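Bristthorpe pantry station: pre-purchase safety checklist
Stage 2, table setting. Walked through by Nhàn Lý and Khải Tô, comments typed up by Nhàn.

Back in March we said no money goes to Plindemis until the station itself passes. I'm really pleased with how close we are! Comments are under each item, so please add yours in the same spot.

1. Floor around the table
Partial pass. Cables need a proper route before any machine on wheels comes near them. Khải wants floor covers in this year's budget and I agree. Cost: $277 for the lot, fitting included.

2. Chairs
Pass, with a note. Decide now whether chairs get tucked in before each run or stay wherever people leave them. The Flastow arm has a shorter reach than the Plindemis one, so a chair in the wrong spot could settle the whole purchase.

3. Cutlery and plates
Pass. Ordinary metal cutlery stays. I love that we're planning around the real stuff, knives included, because that's what the pantry will hand us every day. Ask both suppliers for grip force limits in writing.
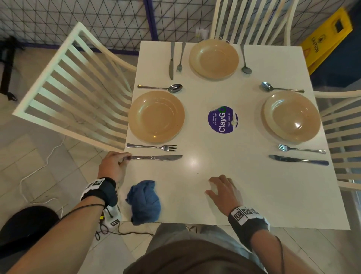

Item 3, knife at the left-hand setting. Marker straps on both wrists.

4. Wrist straps and leads
Pass for one wearer. Straps should be snug but comfy, with enough slack in the lead to reach the far plate. Hạnh Bạch asked for 2 spare pairs and I've put them in the quote request. Wipe them down between wearers.

5. Tabletop
Follow-up. Cloths and scraps come off before a run starts. The ClayGO sticker can stay where it is (I'm fond of it), but ask Flastow if their vision system minds a bright purple circle in the middle of a white table.

6. Power
Not checked yet. Trí Diệp is to confirm what the wall outlet can carry. Both machines want their own circuit, and if we need an electrician that has to go in this round of the budget.

7. Emergency stop
Open. Neither quote says where the button goes. I'd like one within reach of every chair.

Still to do: items 1, 5, 6 and 7. Khôi Hồ has the quotes and will hold both until Trí's numbers are in. Next walk-through starts at 9 am, same table.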